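Reproyección, bordes metálicos y un planificador demasiado optimista

Publicado en: Software, Percepción

Llevo desde octubre reescribiendo la parte de percepción de Mundolard, el nodo que recibe la nube de puntos de la celda y devuelve candidatos de agarre. La versión anterior funcionaba con objetos mates y cajas de cartón. Con cualquier otra cosa el comportamiento era irregular, y la irregularidad venía de sitios distintos según el día. Dejo anotado lo que he cambiado, en parte para tenerlo localizado cuando vuelva a tocarlo.

El esquema general no ha variado. Un proceso captura color y profundidad, otro segmenta, un tercero genera candidatos y el planificador se queda con el primero que supera la comprobación de colisiones. Los cuatro se comunican por memoria compartida mediante Jastum, una capa de mensajería propia que empezó como un apaño y que ahora tiene sus pruebas y su numeración de versiones. El control del brazo va aparte, en otro equipo, y recibe trayectorias ya temporizadas.

Marcas de tiempo

El primer problema era de lo más prosaico. La imagen de color y la de profundidad llegaban con marcas de tiempo del receptor, es decir, las que ponía el proceso al leer el búfer. Con la celda parada no se aprecia nada. Si el brazo todavía se está retirando cuando se captura, la máscara del brazo (calculada a partir de las articulaciones) queda desplazada respecto a la profundidad y sobrevive una franja de puntos pegada a la carcasa. El segmentador la interpretaba como objeto. El generador de candidatos, que es obediente, proponía agarrarla.

Ahora las marcas se ponen en origen y el estado articular se interpola al instante de exposición. Si no hay dos muestras articulares que encierren ese instante, la captura se descarta. Al principio quise extrapolar y fue mala idea: con aceleraciones altas el error volvía a aparecer, más pequeño y más difícil de reproducir.

También he añadido un margen a la máscara del brazo. Los cables no están en el modelo cinemático y no pienso meterlos. Una envolvente generosa alrededor de las dos últimas articulaciones los cubre en casi todas las posturas. Se pierden puntos útiles cuando la pinza está baja, pero en esa situación no debería estar planificando un agarre nuevo.

Las paredes del contenedor

La profundidad sobre metal es poco fiable y eso no lo arregla ningún filtro. Probé mediana temporal, probé a descartar píxeles por confianza y probé a combinar exposiciones. La combinación de exposiciones mejora el fondo y empeora los reflejos en las juntas, donde aparecen puntos por debajo del suelo real. Un punto por debajo del suelo es inofensivo para la comprobación de colisiones y bastante dañino para el ajuste del plano.

La solución que se ha quedado es no estimar el contenedor a partir de la nube. El contenedor es un sólido conocido, con paredes inclinadas, y su pose cambia muy poco entre sesiones. La guardo en la configuración, la refino al arrancar con los cantos superiores en la imagen de color y después la congelo. Todo punto que caiga fuera del volumen interior se elimina antes de segmentar, con una excepción de la que hablo más adelante.

El refinado usa solo los bordes. Intenté incluir las aristas interiores y el ajuste se enganchaba en los desconchones de la pintura, que tienen mejor contraste que la propia arista. Es un caso típico de optimizador que converge con residuo bajo a una respuesta falsa.

Segmentación

Para las máscaras uso Hjaltested, nuestra herramienta interna de etiquetado e inferencia. El modelo en sí no lo he tocado. He cambiado lo que se hace con su salida. Antes cada máscara se proyectaba a la nube y se calculaba una caja orientada. Con objetos rígidos y compactos es suficiente. Con objetos de pelo o de hebras la profundidad del contorno es ruido, y la caja crecía hasta invadir a los vecinos.

Ahora se erosiona la máscara antes de proyectar, y la erosión depende de la varianza local de profundidad en el borde. Para los planos brillantes hay un camino distinto: si más de la mitad de los píxeles no tiene profundidad válida, se ajusta un plano con los que quedan y se rellena el resto. Esto supone que el objeto es plano, cosa que no siempre es cierta. De momento lo acepto y lo registro con un aviso.

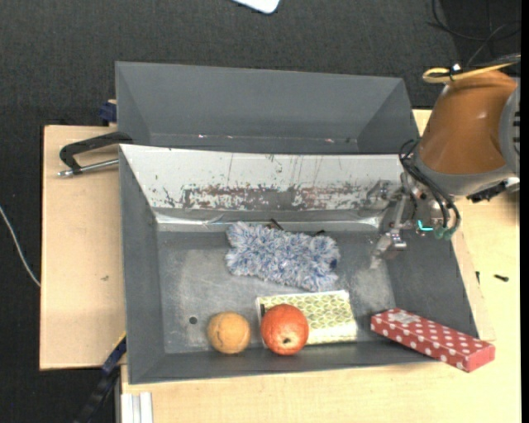 Publicado el 17 de enero de 2024 por el autor del blog · Archivado en Percepción, Planificación

La caja roja de lunares es la excepción que mencionaba. Tiene un extremo dentro del contenedor y el otro por encima del borde, de modo que el recorte por volumen la parte en dos. El candidato se calculaba sobre el trozo interior, con un centro geométrico que no correspondía al objeto, y la comprobación de colisiones ignoraba por completo la mitad que sobresale. El planificador daba por libre un pasillo que no lo estaba.

El recorte se aplica ahora por máscara y no por punto. Si una máscara tiene una fracción suficiente de puntos dentro, se conserva entera, incluidos los de fuera. Lo que queda exclusivamente fuera se trata como obstáculo y nunca como candidato. El umbral está en configuración y lo he dejado bajo, a la espera de tener más casos.

El otro caso incómodo es la fruta rojiza apoyada sobre el paquete plano. El orden de extracción lo decide un grafo de oclusión: si A tapa a B en la imagen y está más alto, A va antes. Con la profundidad rellenada del paquete la comparación de alturas era inestable y el grafo podía salir con la arista invertida, o con un ciclo. He dejado de usar alturas rellenadas para esa comparación. Cuando no hay dato medido en el contacto, decide solo la oclusión en color.

Planificación

Aquí he cambiado menos. Istine, el planificador, muestrea aproximaciones alrededor de la normal del candidato y resuelve la cinemática inversa para cada una. Faltaba penalizar las aproximaciones que llevan los nudillos de la pinza cerca de la pared. La distancia mínima se cumplía, pero con tan poco margen que cualquier error de calibración la consumía. He añadido un coste suave que crece por debajo de 5 cm y he dejado la restricción dura como estaba.

El efecto secundario es que los objetos pegados a la pared cercana reciben puntuaciones malas y se quedan para el final. No me preocupa demasiado, salvo que a veces son los únicos accesibles y el planificador agota los intentos con lo del centro. Hay un límite de 3 intentos por objeto antes de penalizarlo, y con eso la cola avanza.

Pendiente

Volver a medir la latencia de extremo a extremo con las marcas de tiempo nuevas. Las cifras anteriores no son comparables y las he quitado del panel.

Pasar la pose del segundo contenedor por el mismo refinado. Ahora mismo se deriva de la del primero con un desplazamiento fijo, y eso aguanta mientras nadie afloje una mordaza.

Decidir qué hacer con los puntos reflejados por debajo del suelo. Los elimino, pero me gustaría contarlos por zona y usar ese mapa como peso en el ajuste de planos. Hay una rama empezada — unos 2 días de trabajo — que no compila contra la versión actual de Jastum.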